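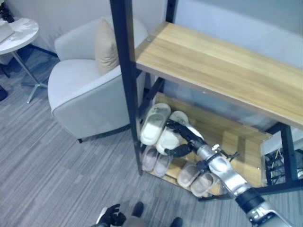 About us

I started Geseo because I was sick of tripping over shoes. We had a front hall the width of a bath mat, everybody kicked their slides off wherever they landed, and I spent one whole November grumbling about it before I finally learned how to build a rack. It wobbled. My second one didn't, and my neighbour asked for one the same colour, and off we went!

These days there are 2 of us in a workshop behind the old Kopecký bakery, making shoe racks, wooden trays and the odd bench for people who'd like their front hall back. We like light wood, plain shapes and a low bottom shelf (your slippers live there, so you can grab them with your toes). Every rack we sell gets put together and loaded up with footwear before it goes in the catalogue, and I'm fussy about it. If a chunky slide won't sit flat or lean at the back without toppling, I go back and fiddle with the shelf depth.
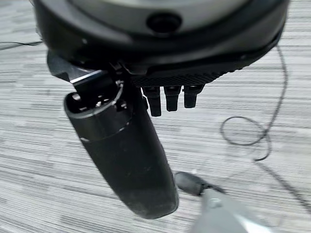
Dorrie wrote to us that she'd bought the short rack for her slippers and ended up tidying the entire hallway, the linen closet and half the garage, and could we please stop. Sorry, Dorrie. I hear this a lot, and I do it too. One neat shelf makes the next one look terrible.

We've now sent out 3,000 racks, which still makes me giddy when I say it out loud. The trays came later, mostly for keys and mail and the little bits that pile up by the door.
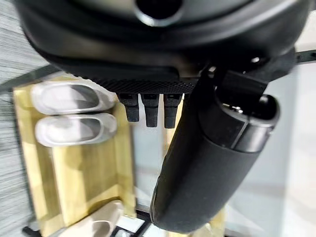 Wren Tallis
Founder and chief rack tester, Geseo

People ask what my own place looks like. Well, it's tidy by the door and then it depends on the day! I keep slippers down low, outdoor shoes up top, and a tray nearby for whatever comes out of my pockets. The Druvarero is the rack I have at home, our widest two-shelf model, and I've moved it from room to room more times than I'd like to admit. It looks good on floorboards, and it's happy on a flat carpet too, as long as you give the feet a little turn to level it.

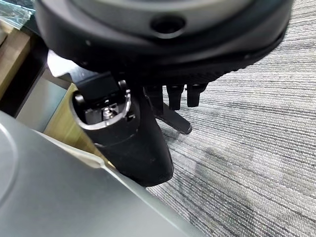
On a thick shag you'll want the wider feet, so drop me a line before you order and I'll pop a set in the box. Same goes for odd colours or a shelf trimmed to fit beside a radiator. I answer the mail myself, usually with a coffee on the go, and I'm always glad to see a photo of your hallway, messy or otherwise.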